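Shop & Home > Workbench Tips > Paperwork

Keeping records that hold up if a job goes bad

Jan 5, 2018

Small shop, two benches, lots of customers who pay late. Over the years I've been to small claims four times, won three. The one I lost I lost on paperwork. So, tips. Not a lawyer, check your own state's rules, some of this will be different where you are.

Write it down the same day. Not Friday, not when the invoice goes out. A note made the day of the job looks like a note made the day of the job. One made three weeks later looks like you're building a story. Date at the top, your initials at the bottom, pen.

Bound notebook for the bench log. Numbered pages if you can get them, otherwise number them yourself before you start. Spiral ones lose pages and the other side will ask where page 14 went. Mistakes get one line through, initial it, carry on. No white-out. No tearing out.

Photos. Take them before you touch the thing, then after. Whole piece first, then the damage, then the damage with a ruler next to it. Keep the original file on the phone or the card. If you crop or brighten one for an email, save that as a copy and leave the original alone. The original has the date and time in it, the one you texted to the customer probably doesnt. Check your camera clock while you're at it. Mine was a year off for most of one January and I had to explain that to a judge, not fun.

Texts. People screenshot one message and think that's it. Screenshot the whole thread, with the name or number showing at the top and the dates showing. Scroll back farther than you think you need. Better yet, back up the phone before you trade it in. Pylyp Symonenko had a whole deck job agreed by text, traded his phone at the mall, gone. $2,285 owed and he settled for a lot less.

Voicemail expires. My carrier drops them at 30 days. Save it out to a file, write down who called and when, play it back once to make sure it saved.

Email is easier. Don't forward it to yourself, that changes the header. Print it with the full header showing, or save the message itself as a file. Put both in the folder.

Estimates. Number them, sign them, get them signed back. Verbal "go ahead" on the phone? Send a one-line email right after. "Per our call, going ahead with the new hinge and the refinish, $195." If they don't answer, still good to have. If they answer "ok" even better.

Changes to the job get their own sheet. Don't scribble on the old estimate. Daryna Zinchenko does our books and she made up a half page form, job number, what changed, new price, two signatures. Takes a minute. I fought her on it for a year and she was right.

Receipts. Thermal paper fades, the Lorente lumber yard ones are blank by summer if you leave them in the truck. Copy on plain paper the same week, staple the original behind. Don't laminate, the heat turns the whole thing black. Ask me how I know.

Broken parts. Keep them! Bag, tag, job number, date it came off, who took it off. Then put the bag somewhere only one or two people go. If it leaves the shop (to the supplier, to an insurance guy) write down who took it and have them sign. Same when it comes back. A snapped bracket in a tagged bag is worth more than me waving my hands about a snapped bracket.

How long to keep it all? I do seven years because Fermín Alarcón told me seven years and he's been at this longer than me. Your state's deadline for contract suits may be shorter or longer, look it up. Banker's boxes, one per year, off the floor. Basement flood got my 27 oldest folders, top shelf ever since.

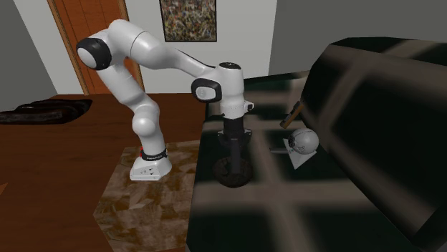 White arm on a marble-pattern slab, wooden table.

Going to court, the short version:
- Three sets of everything. You, them, the judge.
- Put it in date order with a one page list on top. Page numbers.
- Tabs beat paper clips
- Print the photos, 4x6 or bigger, job number and date on the back in pencil. Some judges wont look at a phone.
- Bring the notebook itself even if you made copies.
- Whoever wrote the note should be the one there to talk about it. I sent Yurii once with my notes and he couldn't say when I'd written them.

Backups. One copy on the shop computer, one on a thumb drive that lives at home. Name files date first, then job, then what it is. Open one now and then to see it still opens. Swap the drive every couple years.

More on filling out the claim form itself when I get to it. The Clirham clerk's office changed theirs so get the new one at the window, they'll send the old one back.

Filed under: Paperwork, Small Shop, Getting Paid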